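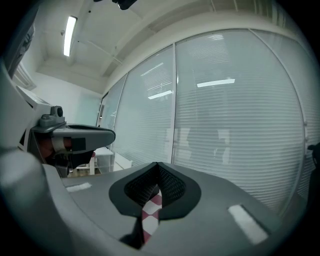

Hand-held grippers during the Verkthorpe comparison, with the camera module at left.

The Verkthorpe comparison is a bench trial of hand-held grippers, organised by the Kamska workshop and held every July. It sets out to settle which gripper is best and has so far settled which one is heaviest. Entries are judged on grip, camera view and how long an operator will carry one before finding urgent work elsewhere.

Each gripper completes 29 picks per operator. The Kovács controller logs every one, including those the operator would prefer it hadn't. The last trial recorded 2841 attempts, 39 of which were struck out after a dispute over the meaning of "dropped".

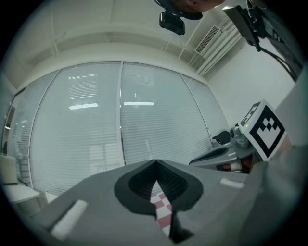 Entry by Fanni Fodor

Tracking

Some entries carry a marker cube, printed in black and white squares, so that a separate camera can follow the tool's position. Cubes suffer when a sleeve gets in front of them, and operators have resisted all proposals concerning sleeves.

Reception

The Zitness newsletter called the results "thorough, in places". The rules now run to 2000 words, most of them about colour calibration and one paragraph about gripping.

See also: Kovács controller; Marker cube; Operator fatigue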